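Bokedora Workshop Hire: Ground Floor Bay with Mezzanine
Print this page | E-mail to a friend
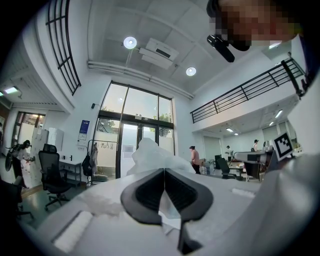

Ground floor bay, looking towards the glass entrance.

Item: Ground floor bay, with use of the mezzanine
Hire period: half day, full day or by the month
Bookings: Ornella Villa, Bokedora front desk

The ground floor bay is the largest space we hire out at Bokedora. It is a tall room with white walls and a panelled white ceiling, and it suits light assembly, bicycle work, product sorting, small classes and anything else that needs height and a clean background. The street side is mostly glass, with black frames, and looks out on greenery. On a bright day many hirers leave the ceiling lights off until late afternoon.

Access

Entry is through the glass door at the front. Deliveries can also come in by the white roller door in the back wall, under the mezzanine. The roller door is kept locked and is opened by the front desk on request. Please give us 60 minutes' notice if you are expecting a truck, and tell us whether the driver has a tail lift. There is no loading dock.

Vehicles may not be left across the footpath while unloading. The council does fine for it, and fines are passed on to the hirer.

Floor area and mezzanine

The hire area is 166 square metres, made up of the open bay and the space beneath the mezzanine. The mezzanine itself is included in full-day and monthly hire. It has a black metal railing along the open edge. Nothing is to be hung from the railing or passed over it, and stock stored upstairs must be kept clear of the edge.

The lower ceiling beneath the mezzanine makes that end better for desks and benches than for tall shelving. Measure before you bring racking in.

Lighting and air conditioning

Round ceiling lights serve the high part of the room. There are separate lights under the mezzanine, on their own switch. A white air conditioning unit is mounted on the ceiling of the main bay. The controller is held at the front desk, and we set it to 24 degrees unless you ask for something else. Keep the front door closed while it is running.

Power is standard 10 amp. The circuit for the bay is rated for 2000 watts of portable equipment at one time, so compressors and heat guns should be run one after the other. If the breaker trips, ring the desk. Hirers are not to open the switchboard.

Garment rack

A black garment rack stands near the entrance, to the left as you face the doors. It is there for coats, aprons and work shirts, and a backpack will hang off the end without tipping it. The rack can be moved, but please put it back at the end of the session. We do not take responsibility for items left on it overnight. Unclaimed clothing goes in the lost property tub and is held for a month.

Cabinet and bicycle work

The white cabinet on the left side of the room may be used by day hirers for small parts and hand tools. Monthly hirers are given a key. Lubricants, solvents and aerosols must go in the metal locker outside and are not to be kept in the cabinet.

Wheel building and general bicycle servicing are welcome in the bay. Fumiko Maruyama runs our beginners' wheel truing class, and her two Basska truing stands can be hired separately when she is not teaching. Frame painting is not permitted indoors. Put a mat down before degreasing anything; we have Cheon rubber mats at the desk at no extra charge.

Included in the hire
Use of the garment rack and cabinet
Air conditioning and lighting
4 folding trestle tables, on request
Broom, mop and general waste bin

Not included
Cardboard removal
Internet for video streaming (basic wi-fi only)
Forklift or pallet jack
Storage before or after the booked time

Leaving the bay

Sweep the floor, fold the tables and take your plastic wrap and packing with you. Lights under the mezzanine are easy to miss, so check them on the way out. The glass door locks itself when pulled shut.

Inspections can be arranged any weekday morning. Ask for Ornella, and bring the dimensions of your largest item.

Print this page | E-mail to a friend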